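Site Visits / Lab Automation / Software
July | By Dirk Hollmann

Visit to Preltgate: a look at the Billel bench planning service

Preltgate has its office on the second floor of an old print works in Dolan. I went there on a Tuesday to see Billel, the company's planning service for robot workbenches. Our lab, Dallance, is due to replace a hand-loaded plate line next year, and we want to know whether the layout we have in mind will work before we order an arm.

There is very little hardware to see at Preltgate. Billel is software with some engineering hours attached. The customer sends in a list of instruments, the bench size and a written protocol. Preltgate builds the bench as a 3D model, writes the arm's moves and runs them. The customer gets the model, the move files and a report of every place where the arm comes too close to something.

The meeting began at 9:30 and ran until early afternoon. Two application engineers took me through a reference bench they use for demonstrations. It has one arm mounted toward the rear edge, two large boxed instruments at the left end, a black liquid-handling device at the right end and a set of plate positions along the front. It was close enough to our own plan to be useful, although we would have only one large instrument.

The first job they ran was a plate transfer at the upper of the two large instruments. The instrument has a dark carrier that extends over the bench, and the arm has to come down over it with the wrist turned the right way. I asked them to stop the run partway and rotate the view, which they did without any trouble. You can stop at any point, step forward or back, and read the joint angles in a side panel. 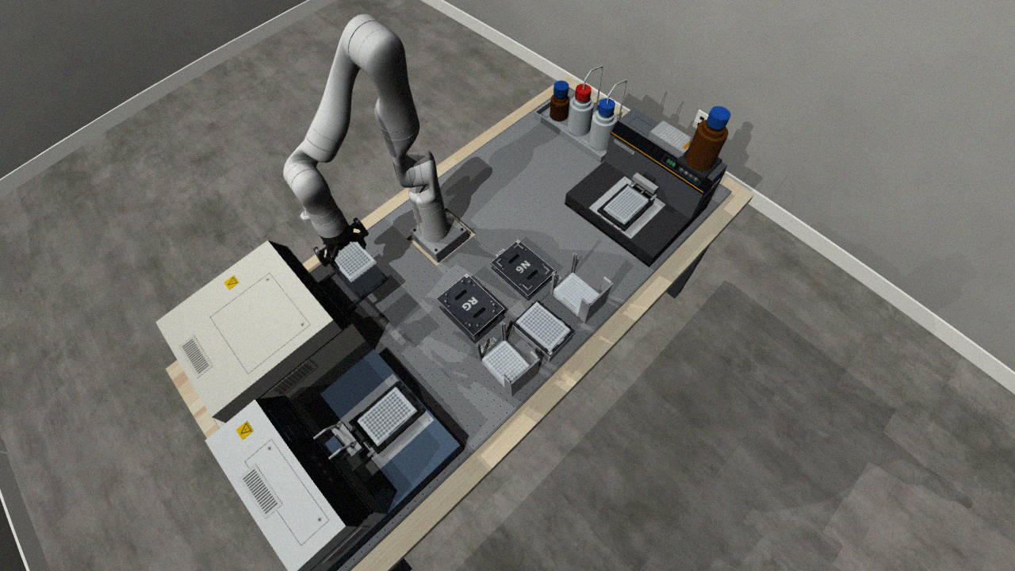 Billel reference bench: the gripper holds a multi-well plate over the carrier beside the upper instrument.

I spent the most time on this step. The arm's elbow sits high when the wrist is out to the left, and I wanted to know what a shelf over the bench would do to it. One of the engineers drew in a plain box at the height of our shelf and ran the move again. The report flagged the elbow. He then asked the planner for another route, and it offered one that stayed under the shelf but took longer. For us that settles one point: the shelf comes down.

The labeled blocks in the middle of the bench, RG and N6, are lid holders. In the protocol file they appear under the same names, so a line in the file can be matched to a place on the bench. I would like to see the plate positions labeled in the same way. At present they are only named in the file, and I had to ask twice which was which.

After a coffee break we went on to the front row. The outer holders have upright guides, and the one in the middle sits lower and has none. Preltgate lets you set the approach for each position separately, meaning the height at which the arm slows down, the gripper opening and the direction it comes from. Holders with guides need a straight vertical approach, and the default settings already allow for that. I was shown where the clearance values are kept and how to change them. They are in a plain table that can be exported, and our own people could maintain it.

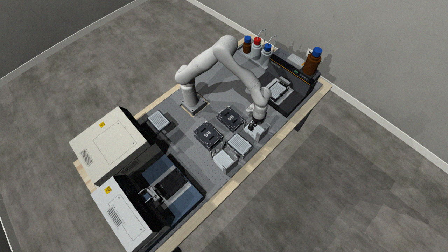
Gripper down in a plate holder with corner guides, near the front edge of the bench.

The demonstration protocol has 27 moves. The collision check on the complete set took roughly 16 minutes on the office workstation. A single changed position can be rechecked alone, and each time we did this the result was back before we had finished talking about it.

I asked how well the model agrees with a real bench. The answer was that it agrees as well as the measurements that go into it. Preltgate asks customers to fit the arm and then touch off a few fixed points, and the move files are corrected from those. They would not promise that files would run without that step. I prefer that answer to the one I was given by another supplier in the spring.

Forces are not modeled in any detail. Billel will tell you whether the fingers reach the plate and whether anything is in the way. It will not tell you whether a plate with a worn skirt will stick in its holder, and it does not simulate liquid. Anyone who expects to check pipetting volumes with it will be disappointed.

The last part of the session dealt with the far corner of the bench, where the reagent bottles stand in a row beside the black device. Thin tubes rise from two of them. These are awkward for any arm, as they stand above the caps and are easy to leave out of a drawing. In the model they are included as solid parts. We looked at a position with the gripper near the small brown bottle and measured the distance to the nearest tube on screen. The measuring tool works by clicking two surfaces. It is slow to pick up thin parts, and I had to zoom in a long way before it would take the tube. 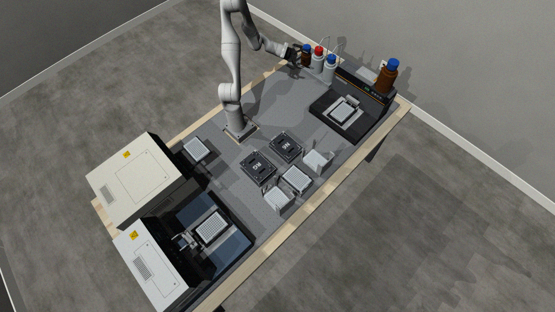

Reagent corner, with the gripper just above and to one side of the small brown bottle.

On a real bench the tubing will move about. The engineers suggested drawing a keep-out box over the whole bottle row, and I think we would do the same.

Cost. The base package is $1,355 a month with a minimum term of six months. It covers one bench and 2 protocol changes a month. Further changes are charged by the hour. Import of customer CAD files is included, but instruments that are not in the Preltgate library have to be modeled first, and that is quoted separately. Our plate sealer is not in the library. I have asked for a price.

Training is one day, either in Dolan or remote. The manual I was given is short and covers the viewer well. The section on exporting move files was still marked as a draft.

Open points for Dallance:

- price and lead time for the sealer model
- whether the move files will load on the controller version we were offered
- a trial run of our own protocol before we sign
- labels for plate positions in the viewer

Preltgate has agreed to the trial run and needs our bench drawing to start. I will send it once the shelf has been taken off it. Parking is behind the building, and the entrance is on the yard side.

Contact the editor | Copyright Dallance Site Notes | Back to top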